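Sorting table helper wanted, part-time, Karkby workshop

Hi! I'm Valentin Dobre and I run the small shop in Karkby where we refill, wash and sort drink containers for cafes and school kitchens. I'm looking for one more person to join me at the sorting tables, mornings mostly, starting in April. No experience needed, and I mean that - I came to this from selling carpets.

Most of your day happens at a white table with a yellow-green container, a gray container and whatever somebody has just finished drinking.
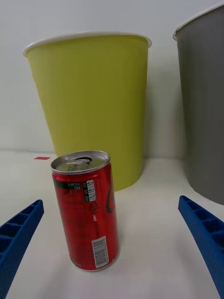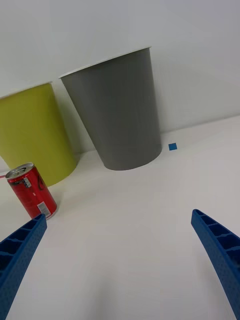
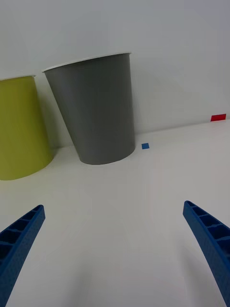 The yellow-green and gray pair on the table, with the red can in the first two.

So, what's the job? We have four clients at the moment, all within a short drive. They send us their empties in crates, and we go through them by hand, one thing at a time. Cans go one way, paper goes another, and anything with food in it comes to me (sorry, me). You pick it up, you look at it, you decide, you put it where it goes. It sounds dull when I write it down, but I like it a lot, and the time goes faster than you would think.

Color is how we keep things straight. Yellow-green is for cans and gray is for paper, at every table in the place, and I'm a bit of a bore about it. A table may look different from one day to the next depending on who is working there, but the two colors keep their meaning. If you have trouble telling yellow-green from gray, please still apply! I can put word labels on your table and it takes me five minutes.

We handle one can at a time on the tabletop. Stand it up, check whether it has been opened, and have a look inside before it goes anywhere. People leave an awful lot of drink in the bottom. There's a sink behind the tables for emptying and a stack of old towels for when you miss it, and everybody misses it.

The tables are plain white and I'd like them to stay that way, so there's a wipe down before lunch and another one before you leave. I supply the cloths and the spray. If you see bits of colored tape or other small markers on a table, please leave them stuck down and wipe over them. I've had to redo a whole table after a very thorough cleaning session, and that one was my own doing.

Now the numbers. We get through 2,000 pieces in a normal week and I'd like to get a little past that by fall, but I don't time people and there's no target hanging over your table. We had one week that came in at 628 when the Oltley road was closed and the crates couldn't reach us. We painted the back door and had long coffees. Slow weeks are paid the same as busy ones.

What you'd be doing:

Unloading crates in the morning (they're light, just awkward)
Sorting cans and paper at your own table
Emptying and rinsing anything that still has something in it
Writing your totals on the sheet by the door
Helping me load the Dadow pickup, 2 afternoons a week

What I'm hoping for:

Someone who turns up when they said they would. Our first crates arrive at 7:30 and it's a lonely half hour when I'm by myself with them. You should be fine standing for a good part of the day, though there are stools, and I sit on mine plenty. You don't need a car. The bus from Oltley stops at the corner and I can usually drop people back at the station after the pickup. Being able to read small print helps, as some cans have a deposit label that we need to check. I keep a magnifier at my table and you're welcome to one too.

You don't need to be chatty. I talk enough for the whole room and I won't be hurt if you put headphones in, so long as you can hear the delivery bell.

What you get:

Hours are 7:30 to 12:30, with the two longer days for the pickup. I'll go over the pay on the phone before you come in, so you aren't making the trip without knowing. Paid breaks, gloves in your size, an apron, and lunch on pickup days from the Mayrhofer bakery across the yard (get the cheese rolls, they go early). There's also a one-time 100 toward work shoes, because I'd like you to have a decent pair and I know what they cost.

The first two weeks we share a table, you and me. I show you how I do it, you tell me what's silly about how I do it, and then you get your own. The last person who worked here moved the totals sheet from the back wall to the door and saved us both a lot of walking, so please do speak up.

How to apply:

Write me a few lines and leave them at the workshop, or call in any morning before noon and ask for Valentin. Tell me a little about yourself, which mornings suit you, and when you could start. No resume needed, but bring it if you've got one and you're proud of it! If you want to try the work first, say so and I'll set up a table for you for an hour, paid. Wear something you don't mind getting cola on.

I'll answer everyone, including the people I can't take on this time. If you've applied before and didn't hear back, that was the year our mailbox leaked, and I'd be glad if you tried again.

Valentin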